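Opinion News Tooling Reviews Archive Contact
Opinion > Software > Robot planning

The plan is the easy part

By Szu-yu Yu
17/04/2019

Every few months somebody sends me a recording of a motion planner at work. It is nearly always the simulated view: a clean gray arm, a bundle of thin colored lines fanning out from the wrist, and then the one path the solver liked best, drawn in green. The arm follows the green line and the recording ends. I am supposed to be impressed, and for a long time I was.

I have spent most of my working life on the software side of manipulation, first writing drivers and later writing the layer that sits on top of other people's drivers and apologizes for them. I mention this so that nobody takes what follows as the grumbling of a hardware person. I like planners. I have written two, both bad. My complaint is with how much of our attention and money they soak up, and with what we have quietly agreed to leave out when we say that a robot's software "works."

The latest round was set off by Wostent, whose new release came out in December with a good deal of noise about planning time. A query that used to take most of a second now comes back in 19 milliseconds on the machine we keep for this sort of thing. I checked it, and the claim holds up. It is a fine piece of engineering and the people who did it should be proud.

It made no difference to us at all. Our pick and place cycle takes almost 30 seconds, and the planner was never where the time went. The time goes into looking, closing the fingers, deciding whether anything is between them, backing off, and looking again. You could hand me a planner that answered before I asked and the cycle would still take almost 30 seconds. When I said this to a colleague at a meetup in Otley he told me I was using the wrong benchmark. I think I was using the only one my customer has.

Sobia Virk, who ran the integration team at Grosora when I was there, had a rule about this that I found irritating at the time. She would not accept a demo in which the pose of the object came from the simulator. If you wanted to show her a grasp, the pose had to come from the perception stack, with whatever error it had that morning. Half the demos that were ready for her on paper were not ready by that rule, mine included. I remember arguing that it wasn't fair to judge a planner by the faults of a pose estimator. She said the part on the table didn't care whose fault it was, and went to lunch.

She was right, and the field has gone on doing what I wanted to do. Look at how the tools are packaged. The planner comes with a viewer, a profiler, a test suite and a page of plots. The state estimator comes with a launch file and a parameter called "tolerance" that nobody documents. The grasp check, if there is one, is a threshold on finger width that somebody typed in on a busy afternoon. I have opened four or five of these stacks in the past couple of years and the Stojanović one is the only one I would call honest about it: its manual says in plain words that the held-object state is a guess, and makes you write the code that handles the guess being wrong. People complain about that. They say it is hard to get started with. I would say it is hard in the place where the job is hard.

Take the dullest case I can think of, a dark part held by dark fingers over a pale table. 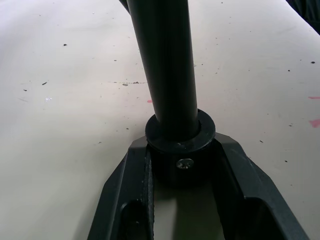 To a planner, the held object is a solid attached to the hand by a fixed transform. It has a length, a radius and a name, and from the moment the fingers close it is treated as if it had been welded on. Nothing in that model allows for the part sitting two degrees off, or for a pad that grips better on one side than the other. The tilt gets multiplied by the length of the part, so a small error at the fingers turns into a large one at the tip, and the tip is usually the end you were trying to put somewhere.

Then there is the camera, which has to find where the part stops and the gripper starts when both are black. Segmentation networks do badly at this. They also like to find things on tabletops, and real tabletops have crumbs and ink on them. The usual answer is to wipe the table and add more light. I have given that answer myself. It gets you through the acceptance test and then you go home, and the table belongs to someone else.

What would I like instead? I would start with the logs. Of the last 10 faults I traced all the way down, only one had anything to do with a path. The rest were stale poses, frames with the wrong timestamp, or a hand that reported success on the wrong evidence. None of them would have shown up in a planning benchmark, and most took a day or more to find, as the tooling for replaying what the robot believed at a given moment is still something every team builds for itself, badly.

So my request to Wostent, and to anybody else with a release coming, is a small one. Leave the planner alone for a year. Put the same people on the estimate of what is in the hand, give it a proper uncertainty that the rest of the stack is made to read, and ship a replay tool that works on a laptop. I don't expect it to make much of a launch, and I would pay for it tomorrow.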